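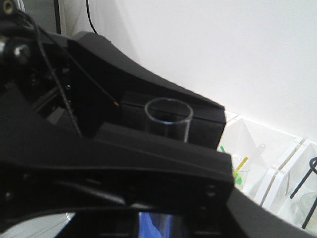 Glasröhrchen, klar, oben offen, der Rand mit einem leichten Stich ins Bläuliche

Von: Listenmitglied Sandkasten Süd
An: Runetia-Liste (Sande, Stäube, Kleinkörniges)
Betreff: Re: Röhrchen für den Umzug der Sammlung, Rand und Reinigung

Hallo in die Runde,

ich antworte zwischen den Zeilen, wie es sich auf dieser Liste gehört, auch wenn der Digest daraus wieder Treppenstufen macht.

> ich habe jetzt endlich angefangen, meine Sande aus den
> Filmdosen zu holen, und suche Röhrchen, in denen man den
> Inhalt auch sieht. Von den kleinen klaren aus Glas war hier
> im März schon einmal die Rede, ich finde den Faden aber
> nicht mehr wieder.

Den Faden findet keiner mehr wieder, er hieß "Re: Re: Stammtisch" und handelte bis zur Hälfte von Kartoffelsalat. Gemeint waren die Glasröhrchen von Jugah, schlicht zylindrisch, und so eines steht oben im Bild. Ich benutze sie seit zwei Jahren und habe bislang wenig zu meckern, was denen, die mich kennen, als Empfehlung reichen dürfte.

> Sind die wirklich so klar? Meine aus dem Bastelbedarf haben
> einen Grünstich, da sieht jeder Strand aus wie ein
> ungepflegtes Aquarium.

Ja. Durch die Wand sieht man glatt hindurch, vor dunklem Hintergrund bleiben vom Röhrchen im Grunde nur ein paar senkrechte Lichtstreifen und oben der Rand übrig. Der ist dünn und wirkt bläulich-weiß. Mich stört das nicht, der Sand liegt ja darunter. Wer Korallensand sammelt und die Farbe auf den Farbtafeln abgleicht, sollte eben unterhalb des Randes gucken und nicht wie ich anfangs einen ganzen Sonntag lang darüber grübeln, ob die Probe einen Blaustich entwickelt.

Bei völlig klaren Röhrchen gibt es allerdings einen Nachteil, der in keinem Katalog steht: Leere findet man auf dem Tisch nur mit dem Ärmel. Ich lege mir inzwischen ein Stück schwarzen Karton unter. Weißes Papier sieht ordentlicher aus und hilft überhaupt nicht.

> Welchen Durchmesser nehmt ihr? Im Katalog stehen mehrere,
> und ich möchte nicht zweimal bestellen.

Du wirst zweimal bestellen. Ich habe die mit 8 mm, die passen in die Bohrungen meiner alten Holzleisten, und damit war die wissenschaftliche Abwägung beendet. Für feine Sande und alles Vulkanische ist das reichlich. Bei Grobkies aus der Gegend von Olar wird es albern, da gehen ein paar Körner hinein und der Rest bleibt im Hals stecken. Solche Sachen liegen bei mir weiterhin in Schraubgläsern und schauen beleidigt aus dem untersten Fach.

> Und wie bekommt man das Zeug da hinein, ohne dass die Hälfte
> danebengeht? Mein Trichter ist zu groß.

Der Trichter ist immer zu groß. Postkarte längs falten, Probe in den Knick, vorne anspitzen, langsam schieben. Mit dem Finger seitlich an die Karte klopfen, nicht ans Glas. Das Röhrchen muss dabei senkrecht stehen und darf nicht kippeln, ein Klotz mit Bohrung reicht völlig. Vorher ein Tablett unterstellen. Was danebengeht, ist dann wenigstens sortenrein danebengegangen und kann zurück.

Bei sehr trockenem, feinem Material klebt immer ein Schleier oben an der Innenwand. Den nimmt man mit einem Pfeifenreiniger ab, bevor der Stopfen draufkommt. Danach klebt er am Pfeifenreiniger, also bitte einen pro Fundort, sonst taucht in der Wüste plötzlich Ostsee auf. (Die Probe 1243 in meinem Verzeichnis trägt bis heute den Vermerk "vermutlich Wulldale, möglicherweise alles".)

> Muss man die neuen Röhrchen vorher spülen? Die sind doch
> sauber verpackt.

Ich spüle. Warmes Wasser, ein Tropfen Spülmittel, dann destilliertes Wasser hinterher, mit der Öffnung nach unten auf ein fusselfreies Tuch und über Nacht stehen lassen. Wer nach einer Stunde schon einfüllt, bekommt unten einen Ring aus Schlamm, den man mit viel gutem Willen als Sedimentschichtung ausgeben kann. Auf der Tauschbörse hat das schon einmal jemand versucht. Ich verrate nicht, wer, aber das Glas hatte eine schöne Beschriftung.

Kein Geschirrspüler. Die Röhrchen fallen durch den Besteckkorb, legen sich ins Sieb, und man erklärt dann dem übrigen Haushalt, weshalb man mit der Taschenlampe in der Maschine hängt.

> Letzte Frage: Etikett aufs Glas oder auf den Stopfen?

Jetzt fängst du Streit an. Auf der Liste gibt es 2 Lager, und beide haben unrecht. Etikett aufs Glas verdeckt den Sand, für den man das klare Glas gekauft hat. Etikett auf den Stopfen geht gut, bis man 4 Stopfen gleichzeitig auf dem Tisch liegen hat und das Telefon klingelt. Ich schreibe die Nummer auf einen schmalen Papierstreifen und stecke ihn innen an die Rückwand, Schrift nach außen, bevor der Sand hineinkommt. Bleistift, kein Tintenstrahler. Auf dem Stopfen steht dieselbe Nummer noch einmal, klein, für die Draufsicht in der Schublade. Das macht doppelte Arbeit und sieht etwas pedantisch aus, aber wir reden hier über Leute, die Strände nach Korngröße ablegen.

Zum Rand noch: vor dem Einfüllen bei gutem Licht prüfen, einmal drehen, auf Absplitterungen achten. Nicht mit der Fingerkuppe prüfen. Man merkt es dann zwar auch, hat aber anschließend organisches Material in der Probe.

Falls jemand mitbestellen will: Ich sammle bis Ende des Monats, wie üblich per Mail an mich und bitte nicht an die ganze Liste. Versand lege ich um. Größen bitte dazuschreiben, "die kleinen" hat sich beim letzten Mal als Angabe nicht bewährt.

Gruß vom Küchentisch, der seit Wochen leicht knirscht

--
Runetia-Liste. Abmelden: leere Mail an die Listenadresse mit "abmelden" im Betreff.
Tauschproben bitte beschriften. Ja, auch die eigenen.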